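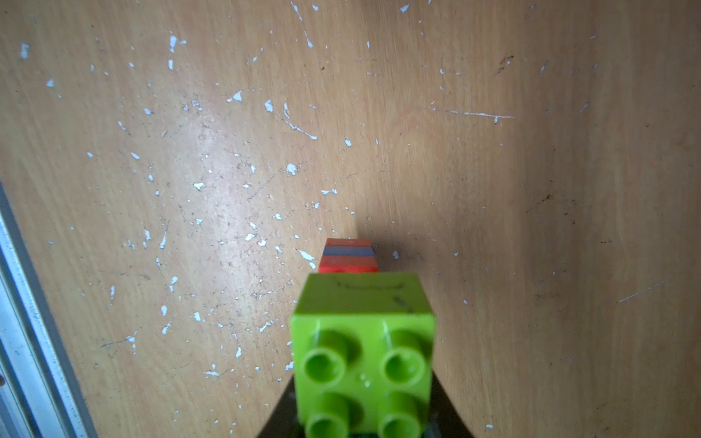 Bus shelter news

The new shelter at the Clanholm stop is up, two years after we asked for one. It has a roof, a bench and three glass sides. The fourth side, the open one, faces the wind. Muireann Moynihan wrote to the county about this in October and received a leaflet on how to plan a journey.

The bench slopes. We are told this is for drainage. Kidus Birhane sat on it through a full timetable gap, waiting for the 4:10, and reports that you have to brace with both feet, like a skier.

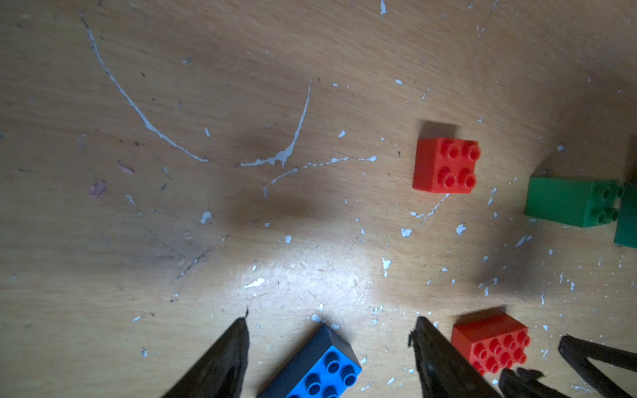 The shelter cost $4,000, of which $500 came from our plant sale. A further $200 is set aside for a trash can, to be installed once the county decides which department owns trash cans. Etenesh Demissie has the phone number and more patience than the rest of us, so she is handling it.

The timetable inside the shelter is still last year's. Please ignore the evening column, and the morning one if you work in town. Eldana Gashaw keeps a correct copy taped in her front window, at reading height, and doesn't mind people standing in the flower bed as long as they stay left of the roses.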